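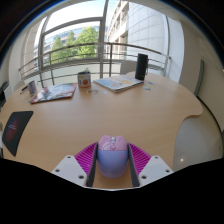 De: Keegan Ruddock
Para: lista de traductores autónomos
Asunto: Re: [trad-autonomos] ¿Despacho compartido o seguir en casa?

Hola a todos:

Contesto a Rajitha por la lista y no en privado, que el tema salió ya en octubre y quedó a medias.

Rajitha Jayasinghe escribió:

> Llevo seis años traduciendo en el dormitorio y empiezo a estar harta.
> Me ofrecen una mesa en un despacho compartido, pero no sé calcular si
> compensa. Mis dudas son tres: el precio, el ruido cuando hay que
> hablar con clientes y la confidencialidad, porque hago bastante
> jurídica. También me preocupa la muñeca derecha. En casa tengo la
> silla y la altura de la mesa controladas y allí no sabría.
> ¿Alguien que haya pasado de casa a despacho y pueda contar cómo le ha
> ido, con números si puede ser?

Yo pasé hace año y medio. Estoy en Wamel, en el edificio Hudarville, en una sala de 36 metros cuadrados que alquila una gestoría, Mohmand. Somos cuatro: dos traductores, una correctora y un delineante. Va por partes.

Precio. Pago 390 euros al mes más IVA, con luz, calefacción, limpieza e internet. La fianza fue de un mes. No hay permanencia, pero piden 90 días de preaviso para marcharse, y eso conviene leerlo antes de firmar porque en el anuncio no lo ponía. En casa me deducía una parte ridícula de los suministros; ahora la factura del despacho entra entera como gasto. Aun así, es más dinero que antes. Yo lo recupero en horas: en casa facturaba menos de lo que creía, porque paraba cada dos por tres. Antes de decidir, apunta durante un mes las horas que de verdad traduces. A mí el resultado me sorprendió para mal.

Ruido. Las llamadas cortas se hacen en el sitio y las largas en el pasillo o en la cocina, donde hay una puerta que cierra. Funciona casi siempre. Lo que no se puede hacer es interpretación remota ni grabar nada. Si tienes ese tipo de encargos, pregunta si hay cabina o sala de reuniones y cuánto cobran por usarla, que en otro sitio que visité la cobraban aparte y por medias horas.

Las mesas no son fijas, salvo la del delineante. Cada uno se sienta donde quiere y por la tarde recoge sus cosas. La redonda la uso para revisar en papel, junto a la luz.

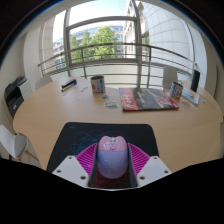 La mesa redonda, con los ventanales y la barandilla del balcón al fondo.

Confidencialidad. Es lo que más me costó organizar. Lo que hago ahora:

- Filtro de privacidad en la pantalla, aunque me siente de espaldas a la pared.
- Disco cifrado y bloqueo automático a los dos minutos.
- Nada en papel que lleve nombres. Si lo imprimo, vuelve conmigo o va a la destructora.
- Conexión propia por el móvil para los dos clientes que prohíben por contrato las redes compartidas.

Uno de esos clientes me pidió por escrito la dirección del despacho y quién tenía llave. Se la di y no hubo problema. Otro, un bufete, me dijo que prefería que sus encargos se hicieran en casa, y así los hago. Yo preguntaría a los tuyos antes y no después. Las memorias de Vumedon las tengo en local; si las tuyas están en un servidor del cliente, mira también qué dice el contrato sobre el lugar de acceso.

Muñeca. Tuve tendinitis dos inviernos seguidos, así que algo sé, aunque no soy médico. La silla me la llevé de casa y nadie puso pegas. Lo que más me ayudó fue acercar el ratón al teclado para no trabajar con el brazo estirado, y pasar a atajos todo lo que se pudiera: confirmar segmento, buscar concordancia, copiar etiquetas. Un ratón que te quepa bien en la mano importa más que uno caro. Y fíjate en el borde y en la forma de la mesa – con el antebrazo medio en el aire acabas cargando el hombro. Siéntate a probarla media hora con tu portátil antes de decir que sí.

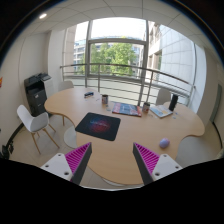
La mesa de contorno ondulado, con la alfombrilla.

En esa forma de trébol hay quien se apaña muy bien, porque te metes en la curva y apoyas los dos codos. A mí me va mejor el lóbulo para un diccionario abierto y poco más. Es cuestión de estatura.

Dos cosas que no preguntas y que yo habría querido saber. La primera, el horario: en Hudarville la calefacción se apaga a las siete de la tarde, y con una entrega nocturna eso se nota. La segunda, el seguro. El del casero no cubre los equipos de los inquilinos. El mío me costó 804 euros por dos años, responsabilidad civil profesional incluida, y lo miré en tres compañías.

De volver a casa, solo lo he pensado en agosto. Sigo quedándome allí un día a la semana, el que toca administración y facturas.

Si te sirve, te paso mi contrato sin los datos personales para que compares las cláusulas con las del tuyo. Escríbeme a la dirección de siempre, que la otra ya no la miro.

Un saludo,
Keegan Ruddock
inglés y neerlandés > español
Wamel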